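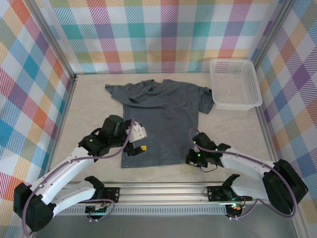
Open day with laundry folding robots, is it worth taking kids?

We're thinking about the August open day at the Plerkham workshop in Pillside. The flyer says there will be a demonstration of robot arms folding T-shirts, and that each session runs 45 minutes. My two are 8 and 11. Has anyone been to one of these? I'd like to know how close you can get, whether you have to book, and if the arms do the folding by themselves or a person is driving them. Parking info would help too. We'd be coming from the Oddsson side of town and I don't want to circle for half an hour like we did at the library fair.

posted by pillside_parent

Went last year with my nephew. You do need to book the demo, even though the rest of the open day is walk-in. They take 20 people per session and ours was full. You stand behind a rope, close enough to see the grippers pinch the cloth. The arms are slow. One shirt took several minutes, and the sleeves gave them more trouble than the body did. The first two runs we watched were driven by a staff member, and the last one ran on its own. It dropped a corner, they laid the shirt flat again and restarted it. My nephew was 9 and stayed interested until the end – a 5-year-old near us did not. Ask them to explain why a T-shirt is harder than a box. They had a good answer about cloth never landing the same way twice.

Parking: use the lot behind the Britus building. It has 100 spaces and was half empty at 10 a.m. Don't use the front lot, it's permit only.

posted by gravelroad895

It's fine. Kind of loud in the main hall because of the other exhibits. No food inside except a vending machine, so eat first. I think the demo was free but we paid for the soldering table. Not sure if they're doing that one again.

posted by tinroof

Thanks both. Booked the 10:30 session and will try the Britus lot.

posted by pillside_parent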